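The Album Deserves a Second Side

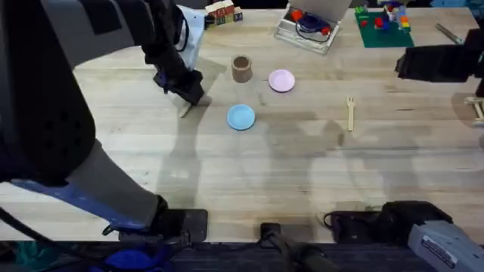 The long-playing record was shaped by a physical limit. A side could hold only so much sound before the quality suffered, and artists learned to write within that limit. When the limit disappeared, first with the compact disc and then with streaming, it was widely assumed that music would be better for its absence. It is the view of this publication that the assumption has not been tested with enough care, and that independent labels in particular should think again about the two-sided album as a form.

Consider the practice of Lerkano, a small ambient and electronic label that issues most of its catalogue in editions of 500. Its releases are sold as downloads as well as on vinyl, and the digital buyer receives the same running order as the person with the turntable. In most cases, however, the digital edition carries no sign of where the first side ends. The tracks simply follow one another. A listener who knows the record only through headphones on a morning train may never learn that the quiet piece in the middle was written as a closing piece, or that the loud one after it was written as an opening.

This matters more in instrumental music than elsewhere. A song with words can announce a change of direction. A drone, a loop or a slow build of organ and tape noise has fewer means of doing so, and must depend on placement. Silence is one of the few tools available. The pause while a record is turned over gives the ear a rest and gives the second half a clean start, and the composer can plan for both.

The 2-LP set Susbridge, by the duo Bukus, is a useful case. Its first side is a single piece built from harmonium and field recordings, and it ends on a held note that fades well before the run-out groove. On vinyl the effect is of a door being left open. On the streaming edition the next piece begins at once, with a drum pattern at full volume, and the held note is robbed of its purpose. The music is the same in both cases. The work, in the opinion of this writer, is not.

It will be said in reply that listeners are free to pause wherever they like, and that no label should dictate how a recording is heard. There is some force in this. Many people came to experimental music through shuffled playlists, and it would be wrong to treat their listening as a lesser kind. It is also true that vinyl is dear, that pressing plants keep small labels waiting, and that a household without a turntable should not be made to feel it has bought the wrong thing. A copy of the Bukus set posted from Melbourne to a regional address can cost a good part of its price again in freight.

None of this prevents a label from setting out the sides plainly. The remedy is modest and costs very little. Track listings on digital storefronts could show the side breaks, as the printed sleeve does. Artists who wish it could supply a short silence at the end of each side; 6 seconds would do in most cases, and a more patient composer might ask for 60. Liner notes, which are so often left out of the download altogether, could be included as a plain document. Parsons, the mail-order shop that distributes several labels in this field, already lists sides on its product pages, and its practice should be the ordinary one.

There is a further point about length. Without a limit, albums of this kind have grown. It is now common to see a release run well past an hour, with alternative versions and remixes placed directly after the final piece as though they belonged to it. Some of this extra material is very fine. Much of it would be better offered separately, so that the ending chosen by the artist remains the ending. Generosity is welcome — but a finished work has edges, and a label does its artists a service by protecting them.

Listeners have a part in this as well. Those who value the form should say so when they buy, in the comments they leave and in the messages they send to labels. Small labels read their mail. A request for side breaks on a digital release will usually reach the person able to add them, and in March several Lerkano titles were relisted with their sides marked after customers had asked for exactly that.

Views and replies may be sent to the Editor, PO Box 3059.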